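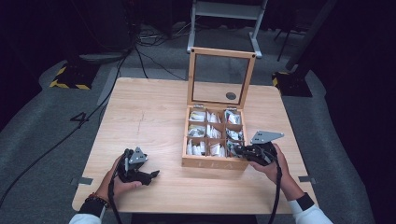
Notice to Members of the Braseck Student Manipulation Club

The club wishes to inform its members that the tea box exercise will continue through December. Participants are reminded that the lid must be closed without pressing on the window, and that any sachet displaced from its compartment must be returned before the next attempt is logged.

Attempt 602 was entered in the record at twenty minutes past four in the afternoon. The operator reported that the lid had been lowered in accordance with procedure. The system, known to members as Zindatum, was then asked to repeat the task from what it had been taught. It opened the lid, took one sachet from the front row, and set it on the table at the operator's right hand. It then closed the lid.

The faculty adviser reviewed the record and found no instruction to this effect in the preceding attempts. Some 300 of these had been made by the same operator, who had worked through the supper hour on most evenings and had, by her own account, never once opened a packet.

The club does not regard the matter as a fault. The entry has been marked "incomplete," as the rules of the Ruggiero Cup recognize no other term for it. Members are asked to leave the kettle in the hallway, where it now stands, filled.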